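Push policy overshoots block on replanned segments
Posted in May by the Mullholm controls desk

Ticket 758. Setup is the block-pushing board with the rod tool, policy server on Jeseo, arm driver on Maglaya. Target for these runs is the blue cube. 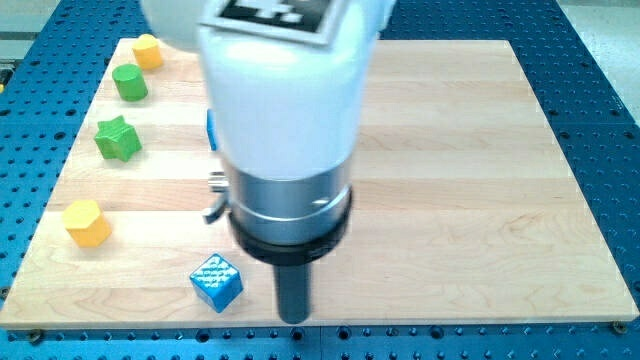
Symptom

Tool pauses at the end of a segment, then jumps when the next plan arrives. With the cube as target it stops past the goal by over 18 mm. Free-space moves are fine.

Checked so far

Marker pose on the arm: steady, no dropouts in the log.
Block detection: all five found, cube label correct. The star sometimes flips its heading between frames – separate ticket, ignore here.
Tool offset: matches the config.
Action timestamps: wrong. Jeseo stamps each chunk when inference finishes. Maglaya expects the time of the camera frame the chunk was computed from.

Cause

The driver treats old actions as new and plays the whole chunk from the start. By then the arm has already moved through the first 4 steps, so it gets sent back and then catches up at full speed.

Fix

Pass the frame time through the Dumard bridge and drop any step older than now. Blend over 2 steps at the join. Patch is on the branch, not merged.

Still open

Clock sync between the two hosts is set by hand – needs to go in the launch file. Leave the ticket open until that is in.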